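Robot trials paused after cable pulls arm into wrong position

Home robotics company Larkix has stopped part of its trials in private apartments after the right arm of one of its two-armed robots closed its gripper without a command and did not open again for 20 seconds. Nobody was hurt, the company said.

The fault happened in March, during a session in which the robot was putting away dishes after a meal. According to the report that Larkix sent to the families in the program, the arm had just reached for a piece of cutlery when the cable to the gripper became tight. The wrist turned a few degrees to the side, and the gripper closed on the edge of the table.

The operator, Edivaldo Peixoto, pressed the stop button. The motors of the arm lost power as they should, but the gripper has its own small controller and stayed closed until this controller restarted by itself.

"For me the serious part is the stop button," said Silvana Pacheco, who is responsible for safety at Larkix. "A cable can get caught, we know this. But when a person presses stop, every part of the robot must let go or stay still in a safe way. One part did not follow."

The table work is the same in all homes of the program. The robot stands at a dining table and must pick up bowls and spoons, one arm on each side, while the furniture of the family stays in its normal place.
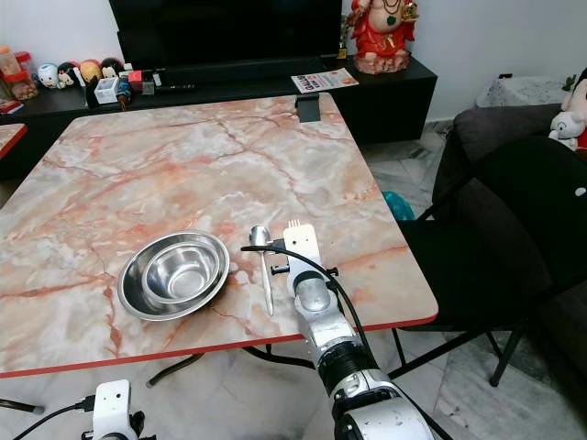
What the inspection found

Larkix asked an outside workshop, Drosholm, to examine the arm. Its engineers repeated the same reach 800 times on a test bench. In 61 of these the cable pulled on the gripper strongly enough to move the wrist, and in most of the cases the arm was stretched far forward over the table.

The report of Drosholm says the cable was too long in its free part and was fixed at too few points. When the arm bent, the loop could catch on a joint. When the arm was stretched, there was not enough cable left to follow it.

A second finding concerns the software. The force limit of the gripper was set at 80 percent of the maximum, a value which was chosen for heavy pots and was never changed back for light cutlery.

Jussara Araújo, who lives in the apartment where the fault happened, said she was in the kitchen and heard the operator call out. "I have a grandson who likes to put his hand near the robot," she said. "He was at school. I want to know that it is repaired before they come again."

Larkix said it will fix the cables closer to the arm and connect the gripper controller to the main stop circuit. The work on the table will start again when both changes are tested. Sessions in which the robot only moves between rooms, with the arms folded, will continue.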